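Home Projects Reports Borrowing Contact

Haltness Play Kitchen Library
Progress report to the Pendov Fund, second half of the grant period

Last updated: October
Share 2 comments

Summary

The grant from the Pendov Fund pays for tabletop cooking sets that nurseries, playgroups and families can borrow from our room in Haltness. At the time of writing we have 43 sets on the shelves or out on loan, and there have been 601 loans since the library opened. The baking and soup sets are complete. The steaming set is the main piece of work still open and takes up most of this report.

Work since the last report

The soup sets came back from Leite nursery in the spring with a page of comments. Most of them were about storage. Staff wanted everything belonging to a set to go back into one box, with a lid that latches, and they wanted the contents list fixed where it could be read with the box closed. We have moved all the soup sets over to latching boxes and taped the lists to the outside. The baking sets will follow when the next delivery of boxes arrives.

We also replaced the plain tablecloths. The old ones were white and showed every mark after one outing. The new cloths are pale pink with a grid of thin white lines, and they have been easier to keep presentable. The grid has had a use we had not planned on. Playgroup leaders at Tristton use it when they ask children to line things up or leave a gap between two items.

The steaming set

Families asked for this one more than any other in last year's survey, and we had nothing like it. The set is built around a round bamboo steamer with a slatted floor and a woven lid, both edged in bright yellow plastic. Three small buns go inside.
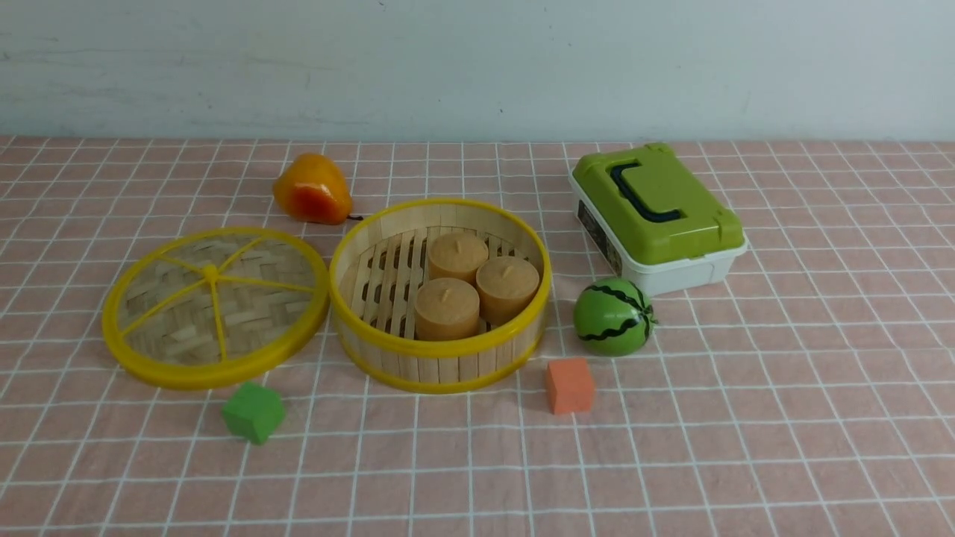 Buying took longer than we allowed for. The first supplier could only offer steamers in a large catering size, too wide for our boxes and heavy for a small child to lift. The second supplier had the right size but sold the baskets and lids separately, and the first batch of lids did not sit properly on the baskets. We sent that batch back and were credited in full. The steamers we have now were bought as matched pairs, and basket and lid have been labeled with the same number on the inside so that they stay together.

We kept to a single basket per set. Stacking two was suggested, and the price would have allowed it, but the second basket would have meant a deeper box and a new shelf.

The activity itself is short. The lid comes off and goes down on the cloth, the buns are put in or taken out, and the lid goes back on. Some extra pieces of fruit and vegetable are laid out near the basket so there is a choice to make about what belongs in the steamer. We have written a one-page sheet for the adult with a few questions to ask and the words for the parts: basket, lid, rim, slats, weave.
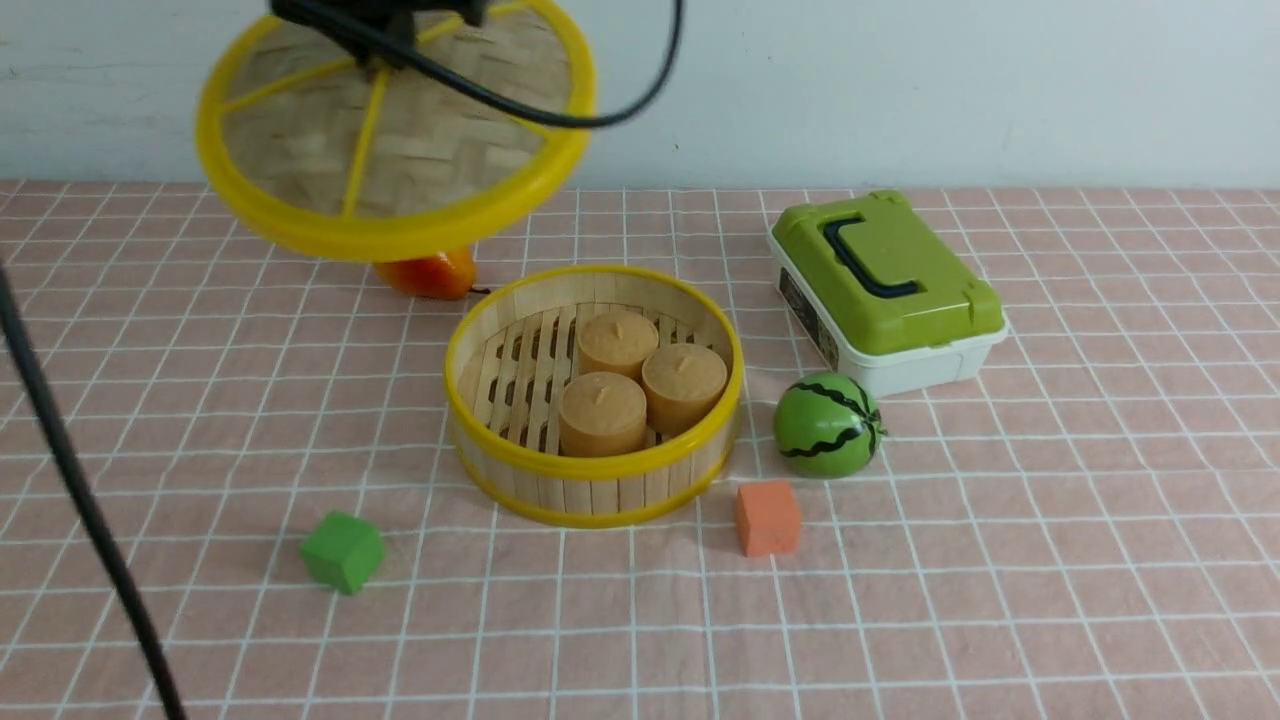

Feedback from Tristton was that the sheet was too long. It has been cut by half, and the part on where steamers are used has been moved to the back for anyone who wants it. Leite asked for a picture card showing the set laid out. We will add that before the set goes on general loan.

Condition and care

Bamboo needs more attention than the plastic sets. It cannot be soaked, so the steamers are wiped with a damp cloth and left open on the drying rack overnight. Each piece is then looked over before it goes back in the box. The weave of the lid gets the longest look, along with the places where the spokes meet the rim. Any splinter is sanded, and any lid with a broken strip is taken out of use.

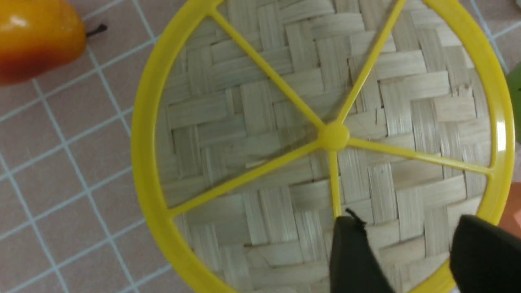
We have set aside a small sum for spare lids, since we expect these to wear out first. Spare baskets can be ordered from the same supplier in small numbers – there is no minimum order now that we have an account.

Spending

Spending on the steaming set is slightly under budget because of the credit on the returned lids. Storage is over budget by a similar amount. We would like to move the one against the other and ask for the Fund's agreement to do so. The line for printed materials has hardly been touched and will be used for the picture cards and the shortened sheets.

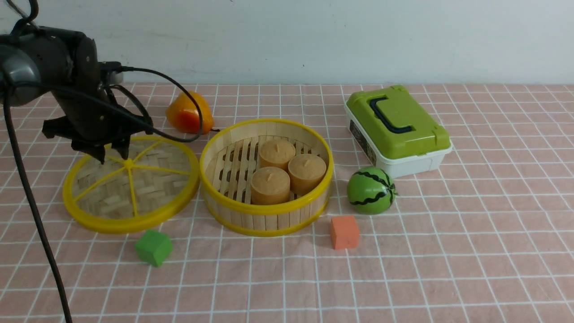 Steaming set: the lid laid flat on the gridded cloth.

Next period

Steaming sets will go to Leite and Tristton for a full term each before they are opened to families. The remaining baking sets will be re-boxed. We aim to have almost 100 households registered by the end of the grant, and the registration form is being shortened to help with that.

One question for the Fund: the room in Haltness is available to us on the present terms until the spring, and we would like to know whether rent can be included in a further application. The shelf plan and the full contents lists can be sent on request.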